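Keeping the coffee cell running: questions we get about the hands, gloves and grinders

Maintained by Clem Lowther for the Illow bench

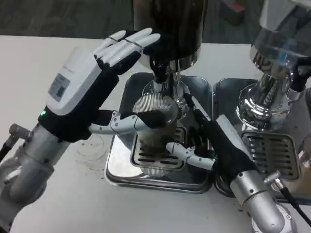

Do the gloves need to be changed as often as Flonari says?

I doubt it. The Flonari sheet says every 300 cycles, and I have yet to see a reason for that number. Gloves wear where the work is. On this job both hands close on a ribbed glass cup under the grinder spout, and most of the contact goes through the thumbs, with the left one meeting the glass on a black-tipped pad. So look at the pads and the fabric near them first. If the palm looks fine and the pad is shiny, change the pad and keep the glove.

How do I know a hand is ready to run?

There is a small green light on the white module on the back of the left hand, down near the wrist. People treat it as a health check. I treat it as proof that the module has power. Before a shift, open and close each finger by itself and listen. A dry joint clicks well before the software complains, if it complains at all.

Why are the forearm cables plugged in by hand every morning?

They shouldn't be. Leave them in. Each unplugging puts wear on the connector, and I have replaced more than 4 of them that were perfectly good until somebody got tidy. Check that the collar is seated, check that the cable has slack when the arm is at full reach, and go get your own coffee.

Does the cell clean up after itself?

The Purkeson brochure suggested it would. Grounds end up on the grate and on the table next to the trays, and a person wipes them up. Lift the grates out on Monday and wash the trays under them. Use a dry brush near the gloves — wet grounds work into the fabric and stay there.

Can I move the grinders a little to make room?

Only if you plan to teach the cup position again. The trays sit side by side with a narrow gap, and the arms know nothing about your rearranging. We put tape marks on the underside of the trays after one very long afternoon.

What does error 624 mean?

The manual says "grip variance." In practice it has meant a worn pad, a loose thumb screw or a different batch of cups. Check them in that order. Blackwood support will ask for a log file first. Send it if you like, but tighten the screws while you wait.

Is the automatic calibration worth using?

Sometimes. It takes 9 minutes and it is fine after a restart. After a glove change I don't trust it, because it was tuned on bare hands as far as I can tell. Run it, then try an empty cup before you put any coffee in one.

Who do I ask if my problem isn't listed?

Leave a note on the bench with the error code and what the hand was holding. "It acted weird" goes to the bottom of the pile.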